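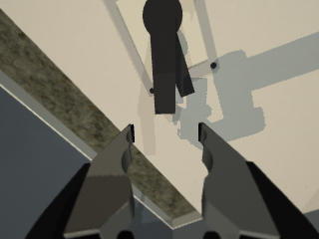 September 2, 2019

I promised some people that I would write down how the listening wall at the Hilolham ferry terminal was made, and I have postponed it for the whole summer. My excuse is that I was tired of it. After an exhibition piece opens, I usually don't want to hear its name for a few weeks, and this one I heard in my sleep, because it makes sounds.

The client was Marciniak, a company which measures the sea floor for harbours and for people who lay cables. Their work is interesting, but it is very hard to show. They have long tables of depths and they have maps where everything is orange and violet. Frauke Hellwig, who was our contact there, told us at the first meeting that every visitor at every fair asks them if they have found a shipwreck. They have found three. She wanted something that would let people ask a second question.

The terminal gave us a wall in the waiting hall, between the ticket machines and the door to the toilets. It is a better place than it sounds. Everybody goes past it, and people with children go past it many times.

Our first proposal was a projection on the floor, where you would walk across the bay and the depth would appear under your feet. Everybody liked it, me too. Then Witold Kwiatkowski went to the terminal in the morning and sent us a short film of the sun on this floor. The whole east side is glass. You could not have seen a projection there before lunch, with any projector that we could pay for. So the floor was finished and we had lost two weeks.

What we built in the end is a long shelf at the height of the hip, with a map of the bay cut into it in relief. Over the shelf there is a rail, and on the rail runs a small wooden boat. You push the boat by hand. When it is above deep water you hear a low tone, and above shallow water a higher one, and on the screen behind it a line draws the profile of the bottom. If you push too fast, the line becomes coarse and full of holes. This is also true for real survey ships, and Frauke was very happy that we kept it. For me it is the best part of the piece, and it began as an error in my code.

About the sound I want to write a little more, because it was my part. I had first made the tones quite pure, and they were correct and horrible. Soledad Pettigrew listened to them for one afternoon in the studio and then asked me, very politely, if I had ever waited for a ferry. She was right. A person who has been on a bus since five in the morning doesn't want to be next to a test signal. We recorded a bass clarinet instead, long notes, a lot of breath in them, and I cut these into small grains and mixed them according to the depth. The player was Roman Rutkowska. He played for a full day and asked for nothing but lunch and the fare, and of course we paid him properly also.

The volume was a second problem. In the studio it was fine. In the hall there are announcements, and suitcases on stone, and a coffee machine which I now know better than my own. I wrote a small program that listens to the hall and follows it, so that the boat is always a bit quieter than the people. When an announcement comes, the boat fades to nothing. The terminal asked for this in writing and I think it was a reasonable wish.

For those who want to know the technical side: the position of the boat is read from a magnetic strip inside the rail. Before that we had tried an optical sensor, but children put their fingers in it. The program is written in Sidotard, the framework which I complained about in an older post. I complain less now. The depth data is real. Marciniak gave us a part of the bay with 3970 points, and I filled the spaces between them in a simple way that Frauke looked at for some time and then called "acceptable for a boat of this size".

The computer sits behind a panel below the screen and starts by itself when the terminal puts the electricity on. It ran for 72 hours in our studio before we carried it over, and it stopped on the first evening in the hall. The reason was the heat behind the panel. We cut a row of slots and put in a slow fan, and since then it runs. I still look at the log when I can't sleep.

We opened in June. There was a short speech, and then a ferry arrived and everybody turned round to look at the ferry, which I understood completely. The first visitor who stayed for long was a man with a bicycle helmet. He pushed the boat from one end to the other, extremely slowly, and then back, and then he went out to his boat, the big one. He didn't look at the text panel at all. Tamunoemi Chukwu had written this text eleven times, and she was standing beside me.

Some things I would do differently. The shelf is too high for small children, and the parents lift them, and then the child pushes with both feet against the wood. There are marks already. The text panel should be on the other side, where people come from. And I would have asked for the keys to the panel, as I now have to call the terminal each time and wait for the man who has them.

Frauke wrote last week that the people at the ticket desk have started to give the boat a name, but they can't agree which. She also asked if the same thing could be made smaller, so that it travels to fairs in one box. Fivon, who built the shelf for us, say that it can be done if the rail comes apart in the middle. I don't yet know how the magnetic strip will like that. I will order a second one and saw it through, and write here what happens.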